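Slide 1 - hello, and why I'm up here

Morning everyone. I review web serials, mostly long translated ones, and I've been at it for nine years. Ask for a show of hands: who's dropped a novel before chapter 60? (Wait. Put my own hand up.)

Slide 2 - the Zudetti problem

Tell the Zudetti story. Loved the first arc, gave it a glowing 8, then the hero loses his memory and we get the academy all over again. My review is still up and people still write to me about it! Bautista Painemal says I should have waited. He's right, but don't let him speak yet.
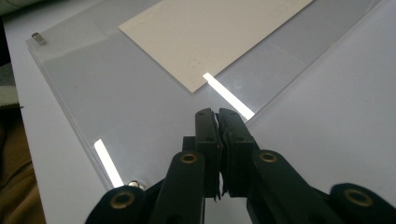
Slide 3 - when to score

So when do you put a number on something that isn't finished? I used to score at the first cliffhanger. Now I write what chapter I'm on in the very first line, and I go back after each arc. Westirel went from a 9 to a 5 that way and the old text is still there underneath, so readers can see where it went wrong for me.

Slide 4 - spoilers

Milagros Henríquez tags hers by chapter - show her Skistix review, the long one. Read out the opening if there's time. Skip Gaete, it needs too much background.

Questions. Drink some water first.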